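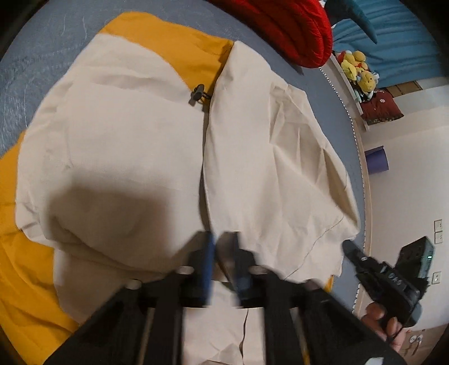
Cream bedding, bunched up

Moving an old workplace pension - is the exit charge normal?

I have a small pension from when I worked at Tarkow. It is held with Kedent and the September statement puts it at 4,000 pounds, with an exit charge of 162. I pay into a Nerkora plan now and would like everything in one place. Is it worth moving?

3 answers

Answer 1
Check what the old plan gives you before you do anything. Some older ones have a guaranteed annuity rate or a protected retirement age, and you lose those when you transfer. Ask Kedent in writing for the transfer value and a list of any guarantees. Then compare the yearly charges on both plans - a cheaper plan can make up for the exit charge over time, but it depends how long you have left. If you are 55 or over, ask whether the charge is capped.

Answer 2
I moved mine, 1,223 pounds, and paid 135 to get out. Wouldn't bother again for that amount.

Answer 3
Same here with an old Dumitrescu plan. Still waiting for the forms.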